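Mekesstead pantry trial moves to printed cans

MEKESSTEAD, July 2019 – The Kiani storage group has begun the second stage of its household sorting trial, adding cylindrical metal cans with printed labels to the list of goods to be cleared from a tabletop and shelved.

The first stage, completed in January, covered cartons and folded linen only. The revised list runs to 104 items, of which 17 are round containers. Textiles and small boxes remain on the table during clearing so that containers are handled among ordinary household goods.

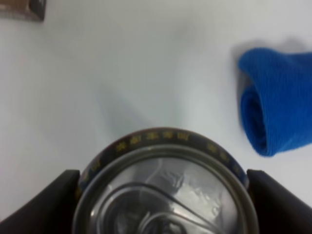

A can with gold characters on its dark printed band, beside a rolled blue textile.

Project lead Gøran Ljungberg said round containers were being recorded separately because lettering that follows a curve is harder to read from above than lettering on a flat panel.

"A carton has a face you can turn toward you. On a can you get part of the label at any one angle," he said.

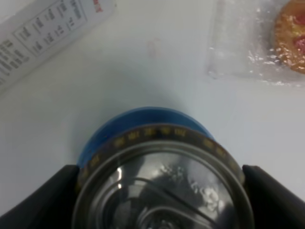
Labels in English, French and Chinese are included in the list. Each container is logged by diameter, height and closure type, then assigned to one of 2 shelf depths. Colour is noted but is not used for sorting.

Results will be compared with those from the group's Dastcombe site, where the same list is in use. A shelving guide will be published through Nerkitz once both sets of records have been checked.

Recent items
Dastcombe site extends linen storage hours
Kiani revises carton size categories
Nerkitz shelving guide: corrections to the first printing

Contact the news desk | © 2019 Mekesstead Bulletin | Back to top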